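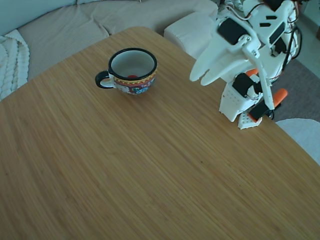
# Report on the gripper fault, 10 Jul 2025

Seul-gi Ko, project Rivier

## What happened

During the pick-and-place test the arm should lift a small object, carry it over the mug and let go. In the first 28 cycles it worked well. In cycle 29 the gripper went down too far and pressed on the table. The controller did not notice this. The lower servo continued to push for about 300 ms after the target position, then the servo reported overload and the arm stayed in this position with full torque.

I pressed the stop key on the laptop. The program stopped, but the servos kept holding. I had to pull the power plug, and then the arm fell to the side. My hand was near the gripper at that moment. I was not hurt, but I consider this a safety problem and report it as one.

## Search for the cause

My first idea was a bad calibration, so I repeated the zero position of all joints. The error came back. Then I compared the log of the commanded angle with the log of the measured angle. The two curves are the same at the beginning and they separate slowly. At the end of the test the difference in the middle joint was 2 degrees.

I opened the joint and found that the screw of the servo horn was loose. The horn could turn a little on the shaft, and each cycle moved it more. The sensor is inside the servo, so it cannot measure this slip. For this reason the log shows only a part of the real error.

## Changes

- The horn screw is fixed with thread lock and is checked before every test.
- The torque limit of the lower servo is reduced in the Tatlow configuration file.
- The stop key now lowers the arm slowly to the rest position and after this turns the torque off.
- Hands stay away from the arm while the power is connected.

## Open points

A real emergency switch in the power line is still missing. I have asked for the part, but it will come only in October. I also did not test yet if the printed plates of the gripper have small cracks from the overload. Until this is done, I run the arm only at half speed and without a load.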